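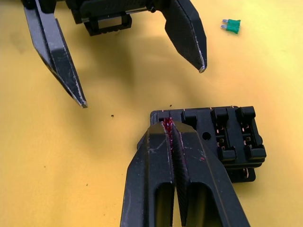 *Right hand on the fuse box, left hand open, one green fuse still to go.*

I have been recording fuse insertions for most of November. The task is easy to say out loud: one arm holds the fuse box still, the other picks up a blade fuse and pushes it into a slot. A person can do it without looking. I can do it through the two arms now, most of the time, and my job is to do it over and over so that a model can learn from the recordings.

The target for this batch is 912 episodes. As of this afternoon I'm at nearly two thirds of that, and I want to write down what I've learned before I forget it, mostly for Kurniawati Sembiring, who takes over the station after me, and for anybody else who has been handed a pair of arms and a number to reach.

## What counts as an episode

One episode is one fuse. It starts with both grippers open and clear of the box, and it ends when the fuse is seated and both grippers have let go and backed off. I give myself 60 seconds. If I go past that I stop, throw the recording away and reset. A slow episode is usually full of small corrections where I'm hunting for the slot, and I don't want the model to pick up hunting as a habit.

The project is called Karkis, and the written instructions for it came to 2 pages when I started. They covered the start pose, the end pose and the time limit. They didn't say anything about which way the fuse should face, or where the box should sit, or what to do when you drop something. I've ended up deciding most of that myself and writing it in the notebook next to the keyboard. If you're reading the notebook, the parts in pencil are things I changed my mind about.

## Moving things around

In my first few sessions I put the box in the same place every time, because it was quick. Then we trained a small test model on those episodes and it could only do the job in that one place. If the box was a hand's width to the left, the arm went to where the box used to be and closed on nothing. I knew this would happen in theory. I still lost a good chunk of work to it.

So now I move both parts before every take. I don't use a printed grid. The folks at the Rasstead site do, and their data is nicely spread out, but it took me longer to line things up on the grid than to record the episode. What I do is change the box position, then turn it a little, then drop the fuse from a low height and leave it where it lands unless it's out of reach.

Fuse direction matters more than I expected. If the blades point toward the arm that's picking, I have to grab it by the body and roll the wrist a long way to get the blades down. If they point away, it's an easy motion. Left to myself I'd set it up the easy way every time, which is why I drop it and don't place it. 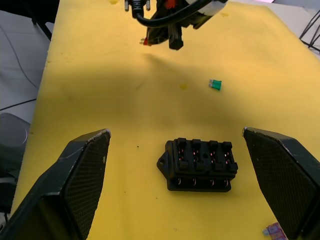

*Start of a take: box between the fingers, fuse farther up the mat.*

## The grab

The holding hand comes first. I bring the fingers down on either side of the box and close slowly. Close fast and the box jumps. The foam mat helps a bit with that, and it also saves the fingertips when I come down too low, but foam gives under pressure, so when I push a fuse in, the whole box can sink and tilt if I'm only leaning on it. Holding it properly fixed that. For the first 28 episodes of the batch I pinned the box from the top with closed fingers and didn't grip it at all. I've since deleted those and recorded them again.

The fuse is the harder grab. It's thin, it lies flat, and the fingers are big next to it. What works for me is to come in a little past the middle of the plastic body, touch the mat lightly, close, and then lift straight up before doing anything else with the wrist. If I start turning while the fuse is still touching the foam, it shifts in the grip and the angle is off for the rest of the take.

Then the push. Line up over the slot, go down until the blades touch, stop, and look at the wrist view. If it looks straight, push. If it doesn't, back up and come down again. One retry is fine and I keep those episodes. I think they're useful, as the model will be a little off sometimes too and should see what to do about it. Two retries and I toss it.

## Watching the wrist views

I do nearly everything from the wrist cameras now. When I started I kept looking up at the real table, and it made me worse. The model is only going to have the camera views. If I'm using something it can't see to make a decision, then I'm recording a decision it has no way to learn. After a couple of sessions with my chair turned so I couldn't see the table easily, I got used to it.

The one thing I still look up for is to check that the cables are hanging free before I start. I had an elbow catch on one early on and it ruined a run of takes before I noticed.

## Labels

Every episode gets one of three tags: clean, retry or discard. I used to tag at the end of the session and I was wrong a lot, since all the takes look alike after lunch. Now I tag right after the end pose, before my hands leave the controls. It adds a couple of seconds.

We review in a tool called Gronham, which plays the views side by side. It's fine. It's slow to load long sessions, so split yours up. I also wish it would let me mark a moment inside an episode and not just the whole thing. When a push goes in crooked and then settles, I'd like to point at that spot for whoever is training. For now I write the episode number and a few words in the notebook, and Abou Zeid, the group that does our training runs, gets a typed copy with the data. I don't know how much they use it. They did email once to ask what "wobbly, ok" meant, so somebody reads it.

## Pace

My best hours are the first two in the morning. After that the takes get longer and I start closing the fingers too hard. I plotted episode length against time of day one evening and the line goes up steadily until I take a break, then drops, then goes up again. I now stop for ten minutes every hour whether or not I feel tired. The daily count went up a little when I began doing that, and the number of discards went down by more.

I also stopped trying to beat my own time. A fast take with a sloppy grip is worse for the model than a plain one that uses most of the minute, and when I'm racing I cut the pause before the push, which is the part I most want it to learn.

## Still to do

The rest of the batch needs more takes with the box turned well away from square. I went through my start images last night and there are far too many where the long side faces me. I also want more with the fuse close to the box, where the two hands have to share the space. Those are awkward, and looking back at the log I can see I've been avoiding them.

Kurniawati, when you start, do a full session of practice with recording off. Then do another one with it on and delete it. I kept my first session and ended up pulling it out of the set later, one episode at a time, which took an evening. The login is on the card inside the notebook cover.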